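Áine Mulligan
Friday, and I'm finally doing the drinks and snacks corner. I've been putting it off since October. Thread, because I have opinions about clear acrylic stands and my sister has asked me to stop texting them to her.

Áine Mulligan
Background: we used to keep everything in one deep drawer. Cans at the bottom, snack boxes squashed on top, and a bag of pretzels that had gone to dust. You'd want a soda and end up unloading half a grocery store onto the floor to get one.

Áine Mulligan
So the drawer is retired (it holds dish towels now, very happy there) and I'm going with stands. Stepped ones, the kind stores use for nail polish and little perfume bottles. I ordered the Tevik one first and then got a Gerer when I saw how much better the back row looks once it's up a level.

Áine Mulligan
My big discovery is that the steps matter way more than the size. A flat tray hides whatever is in back. Give the back row a little lift and you can see every label without moving a thing, and then people will take one and leave the rest standing!

Áine Mulligan
Also, clear really does beat white plastic for this. I was a white plastic person for years. But with red bottles on a clear rack you get all that color and hardly notice the rack.
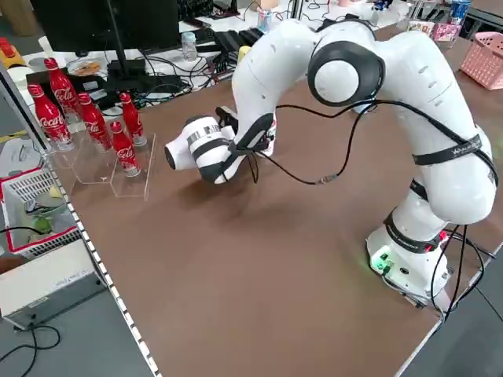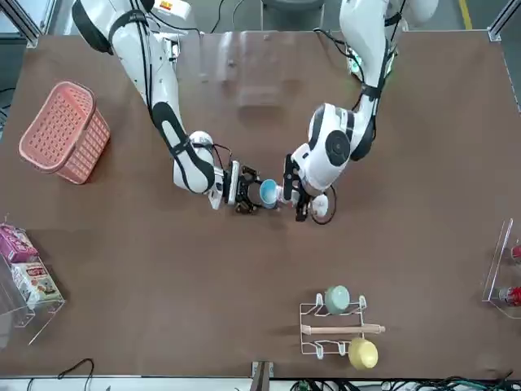
Áine Mulligan
Someone always asks this so I'll get it over with. Do the clear stands scratch when you clean them?
They can, if you use paper towels or anything gritty. I wash mine with a drop of dish soap and lukewarm water, wipe with a soft microfiber cloth, and keep the glass spray far away from them. The spray made my very first one go cloudy, and it never came back.

Áine Mulligan
OK, bottles versus cans. Bottles with a flat bottom stand up on the steps and look great. Cans I like lying on their sides, which my dad says is wrong, but they roll forward when you take one and I find that extremely satisfying. You do need a lip on the front edge. Ask me how I know. (Kitchen floor, root beer, 2 a.m.)

Áine Mulligan
Snack boxes: stand them up like books, fronts facing out. If a box is too tall for its shelf, don't force it, just move it to the top. And please finish one box before opening another. I'm saying this to one specific person in my house and he knows it.

Áine Mulligan
Baskets! I love a plastic basket with holes in it for this stage. Everything that doesn't have a home yet goes in there while I figure out the shelves, and crumbs fall right out the bottom when you shake it over the sink. Mine travels around the house with me all day like a pet.

Áine Mulligan
The one thing I haven't solved is small bowls. I want them right next to the snacks so people will pour some out and quit eating from the box, but stacked up they take the exact spot where I want the cookies. I tried hanging a shelf under the cabinet and it ate up all the headroom. Open to ideas, especially from anybody with a tiny kitchen.

Áine Mulligan
Wire racks with hooks are good for mugs and I'm told for bananas too. I haven't tried the banana part. Our bananas don't last long enough to need furniture.

Áine Mulligan
Price stuff, since a few of you messaged me: check the store display places before the home organizing places. Same kind of stand, way less money, and the Dobson outlet had a whole shelf of them marked down the last time I went in. Measure your cabinet first, front to back. I skipped that and had to send one back, and the box it came in was a nightmare to close.

Áine Mulligan
Going to do the tea shelf next. It has 3 open boxes of the same peppermint and a tin with no label that smells like a campfire. If you know of a tea organizer that fits the big square envelopes, please tell me. The Tinent one I have is made for the skinny ones and I've been folding the corners in like an animal.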